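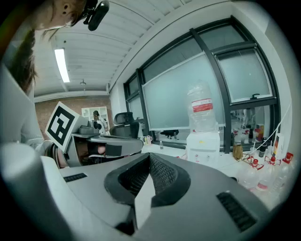
**Members' Forum > Governance > By-law 11 (Communal Laundry Hours)**

**Skondness_Secretary** wrote:

Members of the Skondness Housing Co-operative are advised that the board proposes to amend By-law 11. Under the amendment, the communal laundry would close at 9 p.m. in place of 11 p.m. Comments received in this thread will be tabled at the February general meeting. The text of the amendment is posted in the Documents section.

**unit6_plidov** wrote:

I wish to record my objection. Residents of the Plidov building who work afternoon shifts return home after 8 p.m. and cannot complete a wash and a drying cycle in the time remaining. The present hours were adopted by a vote of the members and should not be shortened on the strength of a few complaints.

**prornau_ground_floor** wrote:

With respect to the previous member, the ground-floor units in Prornau share a wall with the dryers. The noise is considerable and continues until closing. I support the amendment as drafted.

**ledger_and_lint** wrote:

Could the Secretary confirm whether the quotation from Govindasamy Acoustics was considered? My recollection is that lining the shared wall was priced at $3,732, which is within the maintenance reserve. I would favour that expenditure over any reduction in hours.

**Skondness_Secretary** wrote:

The quotation was received and the figure is correct. It excludes repainting, for which a further $200 was estimated. The board deferred the matter pending the outcome of this consultation.

**prornau_ground_floor** wrote:

Lining the wall would not address the vibration through the floor. The quotation says so on its second page.

**unit6_plidov** wrote:

It also recommends rubber mounts under the dryers, on the same page. I would ask that both measures be put to members as an alternative motion.

**Skondness_Secretary** wrote:

Noted. An alternative motion requires the signatures of 6 members in good standing. The form is available at the office during regular hours.

**ledger_and_lint** wrote:

I am prepared to sign.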